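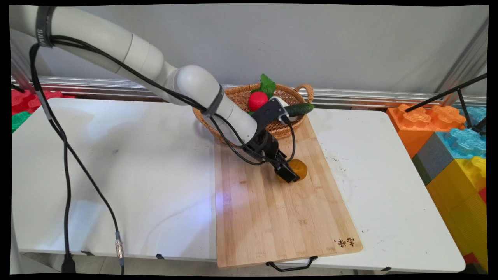 Zonska is the toy and housewares corner on the ground floor of the Gridesau community building. It opened in March with one shelf and has since taken over most of the back room. Families borrow play kitchens, market sets and pretend picnic things by the week, and the sets are put together on the tables before they go out. The market basket is the one people ask for most. It is a woven wicker basket, oval, light tan, with a looped handle, and it goes out with toy food in it: something red with green leafy tops, a dark green cucumber, and whatever else the set calls for. The bamboo cutting board is used with it as a counter. It is a real kitchen board, wide enough for two children to work at side by side, with a black wire handle at one end.

The rest of this page covers the sets we lend, how they are packed and how we would like them back. There are 43 sets on the list at present, and 11 of them are food sets.

Market basket
One basket, one board and a mix of fruit and vegetables. Suitable from age 3. The basket can be carried by its handle when it is full of toy food, but please don't load it with books or real groceries. Two handles have been mended already.

Rista picnic set
Plates, cups and a folded cloth in a cotton bag. The cloth can go in the washing machine on cold. The plates should be done by hand, as the printed rims fade. Borrowers often take this one together with the market basket, and the two fit in one car seat.

Thevar kitchen
Two pans, a kettle and a stove top that stands on any low table. The knobs turn but do not click. A spare knob is taped under the stove top – leave it there unless you need it.

Bakery tray
Rolls, a long loaf and six small tarts on a flat tray. The tarts come in two pieces and the tops get lost. If one goes missing, tell us at the desk and we will make up the set from the spares drawer. There is no charge for a lost tart top.

Soup box
Loose vegetables, a ladle and a deep pot. The box is shallow, so the lid only closes if the ladle is laid across the corner. A drawing inside the lid shows how.

Cleaning and returns
Wipe toy food with a damp cloth and let it dry before it goes back in its container. Baskets should be shaken out and brushed, never soaked. Boards can be wiped on both sides and stood on edge to dry. Please don't oil them.

Sets are due back on Thursday, before the room closes for the evening. Late returns are fine if you let the desk know, except in the week before the summer fair, when everything is needed on the stalls.

Space on the shelves is limited. We can take donated toy food in good condition, but no more baskets until the autumn.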